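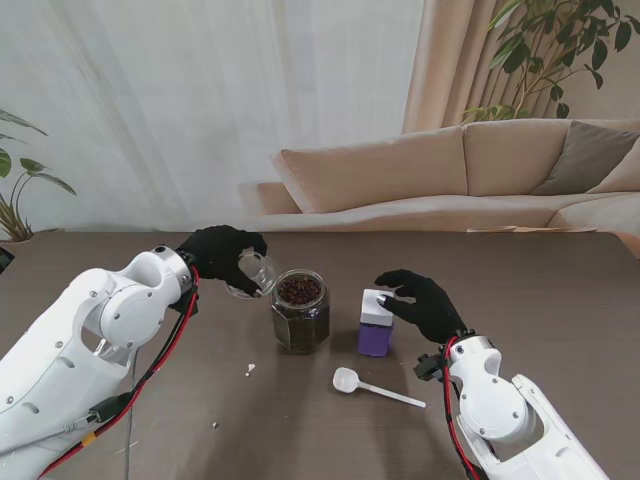

# Re: [prirwood-ferments] Salt for small batches?

Date: 10/3/24

Hi everyone,

What a great thread to come home to! I read the whole thing standing up with my coat still on. I want to answer the salt question first, then get to the swap, because the two are sort of connected.

> I'm new to the list and to sauerkraut. My first try in June went soft and I threw it out. The recipe I used says "two spoons of salt per cabbage," but my cabbages are all different sizes. How do the rest of you work it out? Also, is it worth buying one of the Wustgate crocks or should I stick with jars?

Welcome! Soft kraut in June is so common, please don't let it put you off. Warm kitchens speed everything up, and a short-salted batch goes mushy fast. Spoons are the trouble in that recipe. A spoon of flaky salt and a spoon of fine salt are very different amounts, and cabbages vary even more.

Weigh the cabbage after you've trimmed and cored it, then use 2 percent of that weight in salt. My last one came to 777 grams trimmed, so I put in 15.5 grams of salt, and it's lovely — sour, crunchy, and a little peppery from the caraway (yes, caraway tastes peppery to me, I know I'm alone on this).

Massage it well, let it sit until there's a puddle in the bowl, and pack it down hard. If the brine doesn't cover it by the next morning, stir 2 grams of salt into 100 grams of water and top it up with that.

On crocks: I have a Wustgate and I love it, but it's for fall, when I'm doing a whole box of cabbage at once. For one head at a time I use jars every time. You can see what's going on in there, and a jar fits on the shelf over my sink.

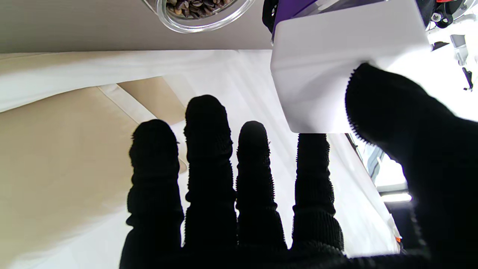
**Do I need to use canning salt?**

Any plain salt works fine as long as you weigh it. I've used sea salt, canning salt and the cheap table kind, and the only thing I noticed was a bit of cloudiness in the brine with the last one.

Now the swap! The hall at Viltach is ours again for the afternoon, same door as before (the one by the bike racks, the front stays locked). Bring whatever you've got going, even if it's odd. Last time the beet kvass went first and the pickled green tomatoes went second, and I'm still sorry I only took one jar of those. Please write the start date and what's in it on a piece of tape.

I'm also bringing my copy of the Stojanović pickle book. The whole-head cabbage section is on page 481 and it's wonderful, with a long bit on keeping the leaves whole for rolls. You're welcome to copy it out while you're there, but the book comes home with me!

One more thing for the new folks: reply to the list and not just to me, so the answers end up in the archive. I've lost a good radish recipe that way already.

Happy shredding,
your Prirwood list host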